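# Unpacking play fruit from a thin bag without it rolling everywhere?

**Agnese Laur**

Our play corner in Zamidberg has a set of pretend fruit and vegetables, and I love it! But the pieces live in a thin white plastic bag, and at tidy-up they need to go into a basket. I tip the bag and they shoot off the table. Is there a better way?

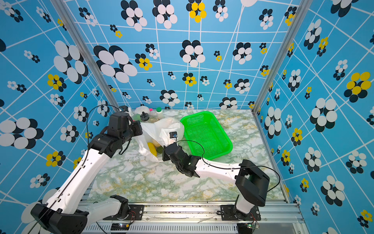 ## Replies

**Inese Liepiņa**

Oh, I love this job! Don't tip. Lay the bag on its side, fold the opening back, and take pieces out one at a time. Long ones first, because the round ones lean on them. Set the basket right beside the bag so you're only moving things 2 inches. We clear 19 pieces this way before snack and the kids beg to do it again!
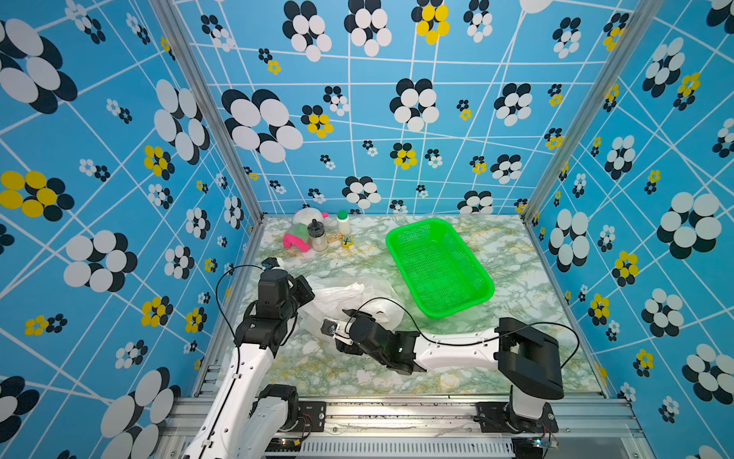

Wall coverings matter too, if you're redoing the corner (we did ours in February and I'm still thrilled). Busy patterns hide small toys when they land against them, but they make a corner so cheerful. I'd happily keep big white and yellow flowers on bright blue and put the quiet color on the floor, where the runaway plums end up. A marble print on the table wipes down fine for us.

**Dzintra Šimkus**

Agree with Inese on laying it sideways. Hold one edge of the bag while you reach in, otherwise the whole thing slides along with your hand.

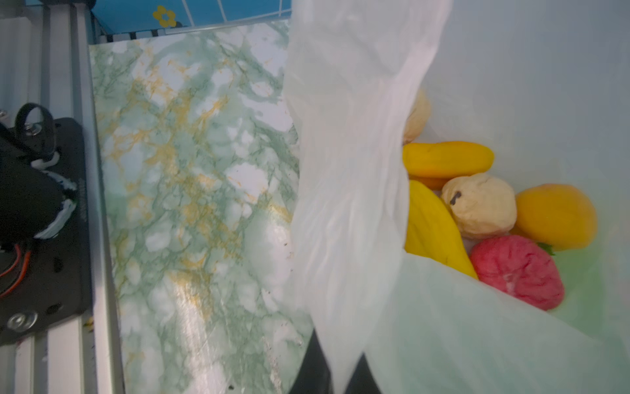
Then bananas, squash, anything long, and the lumpy round ones after that. I'd also swap the bag for a cloth one with a drawstring. Mine took 45 minutes to sew and it's lasted two years so far!

**Austra Strazds**

just get a bigger basket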